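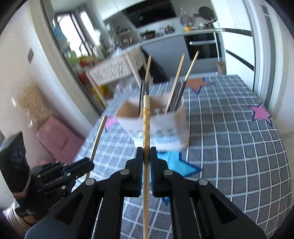 Mervyn Goodall
Senior Research Fellow, Lindholm Center for Children's Narrative

3.2 Narrator corrections in retold fables

The Jemimach corpus contains 1740 retellings written by pupils in the upper elementary grades. Of these, 1436 keep the animal cast of the source fable. The remaining texts replace at least one animal with a person or a household object and were coded separately.

A narrator correction was recorded whenever the teller claimed to know the story better than the reader did. Such claims appear in 469 retellings, most often in the first paragraph. They tend to be followed by a change in motive — the fox is hungry, the crow is tired of singing — while the ending stays as it was.
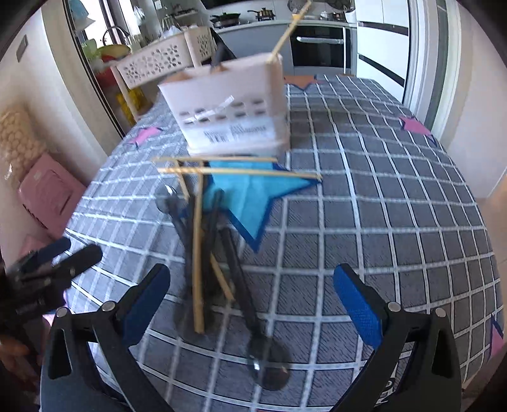
Figure 2. Upright utensils with black handles, one of them ladle-like.

Morals were coded by two readers working apart. In 82 texts the readers disagreed on whether a moral was present at all, usually when the lesson was spoken by a character. These texts were kept in the corpus but left out of the comparison in Section 3.3, where stated morals are set against the wording of the classroom source.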